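Home News Food Town Hall Sports Classifieds
1 min read | 58 shares | 3 comments

Bremum cafeteria loses 809 trays, finds religion on deposits 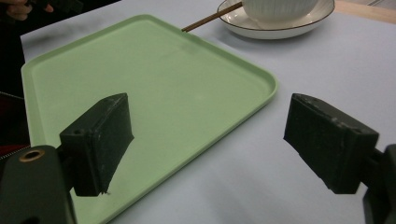
A mint-green serving tray.

The town cafeteria in Bremum will charge a deposit on trays starting in July, after a stock check came up 809 short. Replacing them would cost $3,372, a sum the town had hoped to spend on soup.

Diners get their money back at the Tulluta Street exit. An amnesty bin opens Friday, no names taken. The last one, in nearby Plirnis, drew three trays and a bowling shoe.

Sledding on Ruchti Hill remains popular.

Share Tweet Email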